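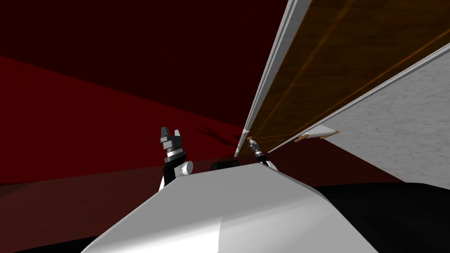
Two arms reaching forward, left gripper open at the tip.

Wisine 907 Thumb Splint
$60, left or right hand
In stock, ships from Mulstead

Hi, I'm Luana Cavalcanti, and I've been fitting hand splints in my little shop in Mulstead for long enough to have strong opinions about Velcro. The 907 is the one I wear myself (right hand, base of the thumb, years of opening paint cans with a butter knife). I wrote this page the way I'd talk to you at the counter, so forgive the rambling!

Who it's for

Mostly people with a sore, achy joint at the base of the thumb, down where it meets the wrist. If turning a key, pulling up a zipper or squeezing a shampoo bottle makes you wince, that's the spot. Plenty of my customers have been told it's arthritis, and a few just overdid it in the yard one Sunday and need a rest for a couple of weeks.

It won't do much for carpal tunnel, which usually calls for something that holds the wrist straight. The 907 leaves your wrist free. If you've had a fall and your thumb is swollen or you can't move it, please go get it looked at before you buy anything from me or anybody else.

What it feels like

There's a soft molded piece that wraps the fleshy part of the thumb, and one strap that goes around the back of the hand. That's the whole thing. The end of your thumb sticks out, so you can still text, hold a pen, and peel an orange if you're patient. I can get mine under a winter glove, though it's a squeeze.

The first day it feels bossy. You go to pinch something and the splint says no, use your whole hand. Wear it for an hour or two at a time to begin with, then build up. If you get tingling, numbness or a red mark that hangs around after you take it off, it's too tight or it's the wrong size, and I'd like to hear about it.
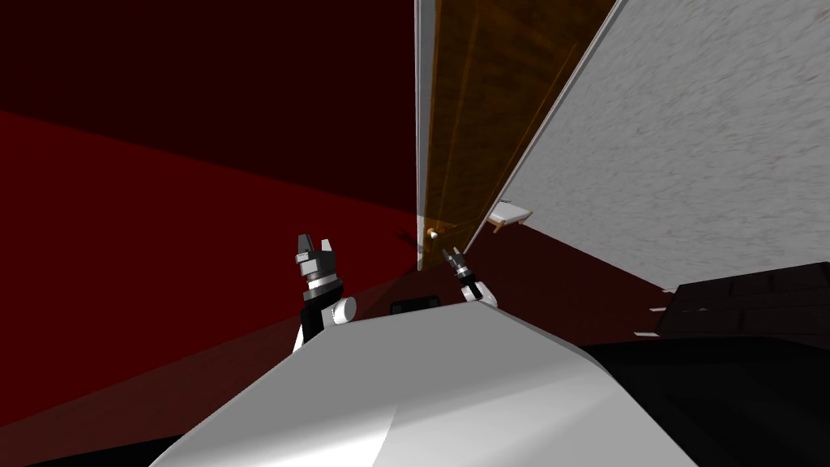 Left gripper pointing up toward the dark red wall.

Sizing

Measure around your hand across the knuckles, leaving the thumb out of it. Use a sewing tape, or a piece of string and a ruler. Under 200 mm, get the Small. 200 mm and up, get the Large. If you land right on the line and your hands puff up by evening, measure again after dinner and go with that number.

Lefts and rights are different! Look at the letter on the box before you pull the tag off. Gilmar Falcão has sent back three lefts and is still a very welcome customer.

Washing it

Hand wash in lukewarm water with a drop of dish soap, press it in a towel, let it air dry. Close the strap first or it will grab every bit of lint in the sink. No dryer, and don't leave it on the dashboard in summer, the molded part goes floppy and never quite comes back.

What people have told me

"I crochet again in the evenings. Not as long as I used to, but I do." Ratih Majimbun

"Strap is a bit long for me so I trimmed it. Otherwise good." Hyun-seo Bang

"Wish it came in something besides beige." Hazem Morsy

(Me too, Hazem. I've asked.)

The small stuff

One splint per box. A pair of the same size, one left and one right, is $80 less a coupon if you have one. Replacement straps are sold separately, and the Goh strap fits too if you've got one in a drawer. The older Brirnard strap doesn't, it's too wide for the slot.

Unworn splints can come back any time before the end of the following month. Worn ones I can swap for another size once, so keep the box.

Questions? Call the shop before noon, when I'm most likely to pick up.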